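Outdoor Camera and Controller Comparison: Gallery

The Norville test group has completed the path-following stage of its outdoor comparison. The stage set two forward camera units, the Piras and the Livum, against each other on the same mobile base, with each unit paired in turn with the two drive controllers under review. The work was commissioned by Rirnport, which maintains long stretches of shared path and wishes to know whether a small robot can keep to them in ordinary daylight without added markers.

The comparison consisted of 34 runs and produced 1,615 logged stops and corrections. Settings were fixed at the outset and were not altered between runs. The pictures on this page come from the robot's own forward view, and the full tables will be issued with the written report in July.

Shade was the principal difficulty identified at the planning stage. Broken light on pale concrete produces strong edges that have nothing to do with the edge of the path, and a controller that trusts every edge will steer towards the wrong one. 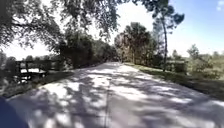
Dappled shade on the paving, with the centre seam running ahead to the left of the middle.

The seam proved useful to both controllers. Where it could be followed for some distance, the robot held a steadier line than it did when working from the grass borders alone. In deep shade the seam became faint to the software, and the second controller then fell back on the borders — a change of method that took longer than the group considers acceptable. The first controller made the same change more quickly, at the cost of a slight weave.

Both camera units were run with automatic exposure. The Piras settled sooner on leaving shade. The Livum kept more detail in the darker parts of the view but was slower to recover when a large area of sky came into it. The mounting height was the same for each, and the lens covers were cleaned before every run.
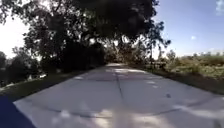 The group also examined how each pairing dealt with small marks on the ground. A leaf or a stain should not cause a stop, while a raised object should. The more cautious of the two controllers stopped for flat marks on 4 occasions. It was not credited with these stops, as a robot that halts for leaves would be of little service on a tree-lined route. The distance at which such marks are judged will be looked at again before the next stage.

Joints across the path gave no trouble to either controller. The wide lens bends straight lines towards the sides of the view, and the correction for this was carried out on the robot before any steering decision was made.

Strong glare was treated as a separate heading in the assessment. On sunlit concrete under a bright sky the paving and the sky can reach nearly the same value, and the far part of the path then offers very little to measure. Scores under this heading were close. The group has recorded a narrow preference for the Piras, subject to further trials in duller weather.
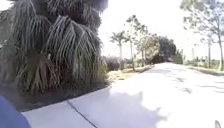 One reader of the interim note wrote to ask whether fixed exposure had been considered, adding that in their own trials it had removed most of the false edges under trees but left the robot nearly blind in open sun. They also suggested that the two controllers be compared on recorded footage, so that each would be given exactly the same light.

The group has accepted the second suggestion. A set of 1,000 recorded views will be played to both controllers on the bench, and the results will be added to this page when they have been checked.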